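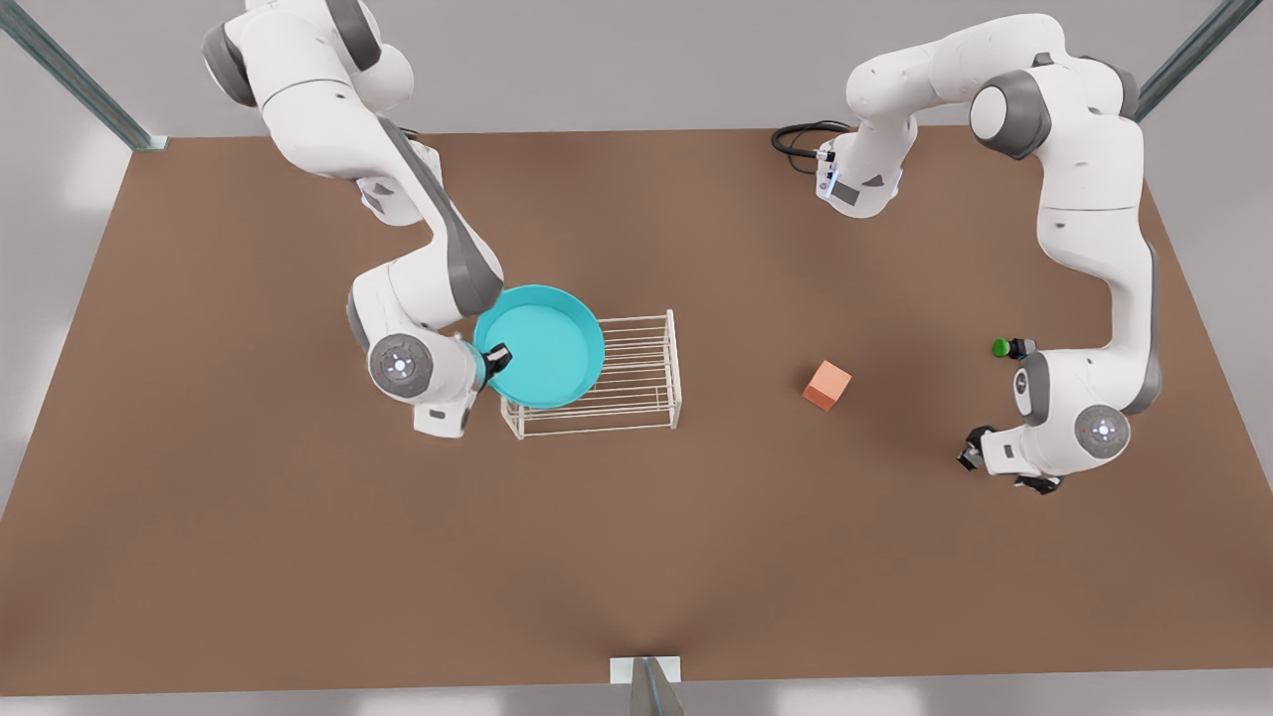 How to Score a Ballgame by Hand

I started keeping score at Zamville games in September, and I'm hooked! All you need is a pencil and a scorecard (mine cost 75 cents at the gate).

Step 1. Write both lineups down the left side, with each player's position number. Pitcher is 1, catcher is 2, and right field is 9.

Step 2. Mark every at-bat in its own box. A grounder to short thrown to first is 6-3, a strikeout is K, and a backwards K means he went down looking.

Step 3. Draw a slash after the third out, then start the next column. I forgot this once against Brekinau and my whole fifth inning was a mess. 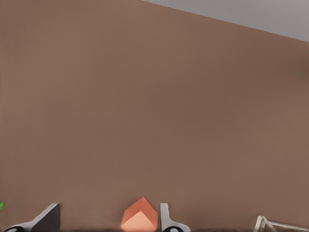
Leidy Marulanda: Leave a few blank lines under the pitcher's spot too. Grajales used 11 relievers in one doubleheader and I ran out of room.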